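Students at Grernthorpe Send a Small Rover Down the Street

The outdoor robotics project at Whitlock Technical College is now in its third term. Students in the project build and program a small wheeled rover, named Jolineo, that is intended to travel short distances along ordinary neighborhood streets without a driver. The faculty lead for the project met with the college's public affairs office in June at the Grernthorpe campus to discuss the course, the street sessions and the plans for next year. The interview has been edited for length.

Street sessions are held in the residential blocks close to the campus. The lead considers them the center of the course.

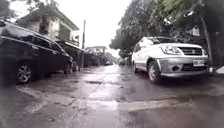
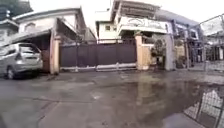 Wet pavement on a residential street, under an overcast sky.

"The students begin indoors, in a corridor with a smooth floor and good lighting," the lead said. "They can make the rover follow that corridor by the end of the second week. Then we go outside, and most of what they wrote has to be looked at again. I prefer that this happen early in the term, while there is still time to do something about it."

Rain is not treated as a reason to cancel. According to the lead, a session is moved only for lightning, for high wind or when a street is closed by the city. The first version of the students' program sorted each picture into two classes, road and everything else, by brightness and color. A puddle that mirrors the sky or a building does not fit either class well.

"A student will look at the output and say that the rover believes there is a hole in the world," the lead said. "From its point of view that is a fair reading. It is looking at a patch of sky on the ground. We ask the team to write down what the program decided, and what a person standing there would have decided, and to keep both in the log."

The project is open to students in their second year and above. Work is divided among three groups. One is responsible for the chassis, motors and battery. One handles the camera and the software that interprets its pictures. The last group plans each street session, keeps the written log and walks with the rover. Students change groups in the middle of the term, a rule that was introduced after the first year.

Asked why the rule was needed, the lead described a difficulty that will be familiar to many instructors. "We had very good programmers who had never picked up the machine. They would ask for the camera to be raised, and the chassis group would explain that the mast would shake. There was a lot of explaining. Once people had spent five weeks on the other side of the table, those conversations became much shorter."

Height remains a subject of debate. A camera close to the ground shows the texture of the pavement in detail, but parked cars fill much of the view, and an opening between two of them can be hard to judge. A higher camera gives a better view of the lane and a poorer one of cracks and shallow depressions. The present team has chosen to stay low. The lead did not object to the decision, although the matter will be put to a vote again when the new group arrives.

The project's motor controllers and spare wheels are supplied by Dosach, a parts distributor that has supported the college's engineering courses since the project began. The remaining costs are met from the department's teaching budget. The lead noted that the rover is kept deliberately inexpensive so that students are willing to open it up and change it. "If it were a costly machine, they would ask my permission for everything. I would like them to ask each other."

Each street session covers a route of 400 meters, planned in advance on a printed map. A student walks beside the rover at all times with a stop switch, and a second student walks ahead to speak with residents and to watch for cars leaving driveways. The rover moves no faster than a person walking and gives way to all traffic. Residents are informed by letter before the start of each term, and the letter includes a telephone number for questions.

Most calls, the lead said, are friendly. Some residents ask when the rover will next be out so that their children can see it. Others ask what becomes of the pictures. The college's rule is that recordings are used for coursework only, are stored on a computer in the project room and are deleted at the end of the academic year unless the department approves an extension in writing.

At the end of the last term the camera group had labeled 1622 pictures by hand, marking the edges of the drivable surface in each one. The work is slow, and the lead acknowledged that it is not what students expect when they sign up. "They come to build a robot, and I give them a mouse and ask them to draw lines. But they argue over those lines. Is a worn painted stripe part of the road? Does the lane end at the gate or at the rail in front of it? They have to agree on an answer before the program can be asked to find one."

Grading is based on the log and on an oral review held in the final week. The distance traveled by the rover does not enter into the grade. Each group presents one failure in detail, with the recorded data, and answers questions from the other groups for 10 minutes. The lead described the reviews as demanding and said that students who had kept careful notes generally found them easier.

For the coming year, the department plans to add an ultrasonic sensor to the front of the rover, so that the camera's reading of the ground can be compared with a second source. The route will be extended to include a turn at an intersection, subject to approval by the campus safety office. The lead also hopes to offer a shorter version of the course to first-year students, using the indoor corridor and the existing recordings.

Applications for the fall term are accepted at the department office in Grernthorpe. No previous experience with robotics is required, but applicants should have completed the introductory programming course. Students should be prepared to work outdoors and are asked to bring a rain jacket to the first meeting.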